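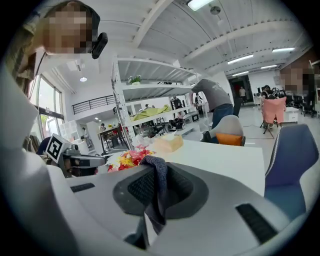 Monday, August 27, 2018

Boat stuff, quick update

OK so typing this fast before dinner. Tatora is under offer!! Sort of. Subject to survey and sea trial, like everything. The buyers came down from upstate twice, second time with a flashlight and a list, which I took as a good sign.

We listed her in July and I figured it would drag on all winter. Old ketch, teak decks, an engine older than my kids. Two calls the first week. Then nothing. Then we dropped the price and the phone went nuts for a weekend. Elsa Laitinen handled the listing and she kept telling me to hold still and stop rewriting the ad. She was right. Don't tell her.

Survey is the scary part. I know about the soft spot by the port chainplate, I put it in the listing, the buyers know. What I don't know is what's under the aft deck. Nobody's been in there since the refit. Had the tanks out once and swore never agian.

Stuff that is done:
Bottom scrubbed
New impeller, new belts
Mainsail back from Horrocks, 4 batten pockets restitched, nice clean work
Bilge pump float switch (the old one was glued solid with who knows what)
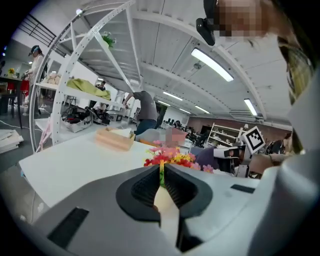 Stuff that is not done

Cushions. Still damp-smelling. Tried baking soda, tried the sun, tried leaving the hatches open and got rained on.

The windlass. Works going down. Coming up it thinks about it.

Yard wants 700 for the haulout and another 200 if she sits on the stands over the weekend. Fine. Whatever. Buyer pays for the lift, that's in the contract, but I'm the one paying if we overrun, so please everybody show up on time.

People keep asking what's next. Smaller! I looked at a Fondo, nice little daysailer, 11 years old, one owner, trailer included. Also a Flistik, but the cockpit is tiny and my knees had opinions. Leaning Fondo. My wife is leaning no boat for a year. We'll see.

Going down tomorrow to empty the lockers. There's 11 seasons of junk in there, ropes I was definately going to use, three dead flashlights, a fender that doesn't match anything. If anyone local wants a decent 4 man raft (needs a repack) email me before I haul it home.

More after the survey.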